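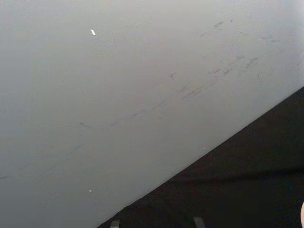

最后修改:1/3/20

5 故障分析

5.1 故障的定义与统计口径

本节讨论双臂搅拌任务中出现的保护性停机。任务由 Bolleo 调度程序下发:一侧手臂夹住器具,在碗内完成一段规定轨迹后抬起并放回,另一侧手臂在等待位保持张开,待搅拌结束后参与移碗。两臂不同时进入碗上方的区域。从夹住器具到放回器具记为一个周期,中间如果发生停机,该周期记为失败,不论之后能否由操作员恢复。

测试期间在 Platdale 实验室共执行 2,538 个周期,其中 31 个因保护性停机而中断。通信初始化失败、急停按钮被误碰以及操作员主动暂停的情形不在其中,这些事件在日志里有单独的代码。停机记录由 Araceli Casado 逐条核对,核对时同时查看关节电流、夹爪开度和腕部相机的画面。时间戳缺失的记录按控制器侧的时间补齐。

所有停机都没有造成人员受伤。有 2 次停机发生时碗已被推离原位,手臂在碗仍受侧向推力的情况下锁死,需要人工松开制动才能取出器具。这两次是我们写作本节的主要原因。

5.2 现象

故障的外在表现比较一致。手臂按轨迹下降,器具下端接触碗底的时间早于规划时间,手腕继续向下运动,随后关节电流上升,控制器触发保护。从发出下降指令到触发保护,画面上几乎看不出异常,操作员通常是听到制动声才注意到停机。

器具的夹持位置对结果影响很大。夹爪应夹在器具上端、靠近圆头的位置,细杆部分留在指尖以下。如果夹持点偏低,圆头高出指尖的部分变长,杆在指尖以下的有效长度相应变短;夹持点偏高时情况相反,下端会提前碰到碗底。夹爪只用指尖接触器具,对绕两指连线的转动约束很弱,碗壁给器具下端一个侧向力,杆就会倾斜。器具倾斜之后,控制器仍然按竖直姿态计算末端位置。 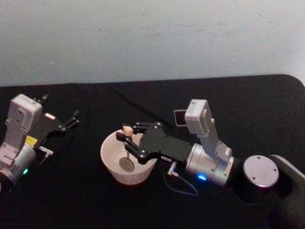 图4 搅拌工位。右侧夹爪夹住勺形器具的上端,器具下端位于碗内;左侧夹爪张开,未持物。

碗在台面上没有固定。台面铺有黑色的布,布面存在褶皱,碗底与布之间的摩擦随位置变化。在早期的硬质台面上,碗受到侧向力后会直接滑开,电流达不到保护阈值,因此同类误差没有以停机的形式出现。换成布面之后碗不易滑动,误差转化为接触力。Sheldon Melnyk 在换台面后的首轮测试里就记录过电流偏高的情况,当时归因于腕部线缆的牵拉,没有进一步处理。

5.3 视觉侧的原因

高度误差的来源之一是腕部相机的参考面估计。Bolleo 在每个周期开始时用腕部相机寻找台面边缘和碗沿,以此修正末端高度。算法假设视野内最长的直线是台面边界,直线一侧为台面,另一侧为背景。

手臂处于收回姿态时这一假设并不可靠。相机视野的大部分可能落在一块浅灰色的平面上,该平面与深色区域之间有一条很清晰的长直边,对比度高于黑布的任何一条边。边缘检测在这种画面上得分很高,算法便把浅灰色平面当成参考面,并把错误的高度写入本周期的修正量。平面上的擦痕和细小的浅色颗粒又提供了足够多的特征点,使得后续的匹配检查也能通过。对于依赖特征点数量判断画面质量的程序来说,一个有磨损的表面看上去比干净的表面更可信。

我们用离线回放验证了这一点。回放时只更换参考面的掩膜,其他参数保持不变。将浅灰色平面遮去后,原先得到错误修正量的画面大多返回“未找到参考面”,程序转而沿用上一周期的数值。保留平面但抹去擦痕时,边缘仍被选中,匹配检查则因特征点不足而拒绝结果。Amparo Pastor 另外对擦痕的方向做了比较:大部分擦痕与直边走向接近,这会抬高直线拟合的支持度,但单独去除擦痕不足以消除误选。

画面中偶尔出现夹爪指尖一类的浅色圆形轮廓,我们起初怀疑它被识别为碗沿的一部分。回放结果不支持这一解释,轮廓太短,在碗沿拟合的第一步就被丢弃。

5.4 控制侧的原因

参考面错误本身不应导致停机,下降段设有接触检测。接触检测由 Gallardo 驱动层实现,读取腕部关节电流的变化率,超过阈值即停止下降。检查代码后发现,该检测在夹爪闭合指令发出后的 600 毫秒内被屏蔽,目的是避免夹爪闭合时的电流波动引起误报。

屏蔽时间按夹爪指令计时,与手臂的运动无关。正常周期中,夹爪闭合后手臂先抬起再移动到碗上方,屏蔽早已结束。但是在器具已经位于碗内、需要重新夹紧的情形下,程序会在原位再次发送闭合指令,随即继续下降。此时下降段的前半部分处于屏蔽之内,等检测恢复,接触力已经建立,电流的变化率反而变小,接触检测不再触发,最后由固件级的过流保护停机。

重新夹紧的逻辑是十月加入的,由 Marcelino Calvo 编写,用于处理夹爪开度缓慢增大的问题。加入时做过单臂测试,测试用的器具较短,下端碰不到碗底,所以没有暴露上述时序问题。代码评审记录中有一条关于屏蔽时间的提问,回复为“沿用默认值”。

两侧的原因需要同时存在。修正量正确而检测被屏蔽时,手臂不会下降到碗底以下;修正量错误而检测有效时,手臂会在接触后停住,程序报告一次普通的接触事件并重试。后一种事件在日志中相当常见,只是没有计入故障,这也使参考面问题较晚才被发现。

5.5 处理措施

针对视觉侧,收回姿态下不再更新参考面,修正量只在手臂到达碗上方的固定观察位后计算,并与上一周期的结果比较,差异过大时暂停并提示操作员。针对控制侧,重新夹紧之后增加一段静止等待,等待期间手臂各关节保持位置,屏蔽结束后才允许下降。Gallardo 的屏蔽参数改为显式传入,不再使用默认值。

停机后的恢复流程也做了修改。原流程要求操作员先张开夹爪,再移动手臂。如果器具正卡在碗壁与指尖之间,张开夹爪会使杆突然弹出。新流程先在低速下沿垂直方向抬升手腕,确认电流回落后再张开夹爪。操作员在此期间不得把手伸入两臂之间的区域,另一侧手臂须先切换到制动状态。指示灯的颜色不能作为判断制动是否生效的依据,应以控制界面上的状态为准。

碗的固定方式有过讨论。Julián Bermúdez 建议在布下加装定位圈,这样可以消除碗的平移,但接触力会更快地上升,在接触检测改好之前没有采用。另一种做法是在器具与夹爪之间加入柔性衬垫,衬垫会增大器具的倾斜角,对搅拌轨迹的影响尚未测量。

5.6 局限

上述分析依赖腕部关节电流,系统没有安装力传感器,因此无法给出碗所受的实际载荷。过流保护的触发值由固件规定,我们只能读取触发时刻,不能读取触发前的内部滤波结果。用于回放的画面来自同一工位,照明和台面均未改变,换到其他工位后浅色平面是否还会被误选,需要重新检查。Eltby 工位的测试安排在控制程序更新之后,其结果不包括在本节的统计内。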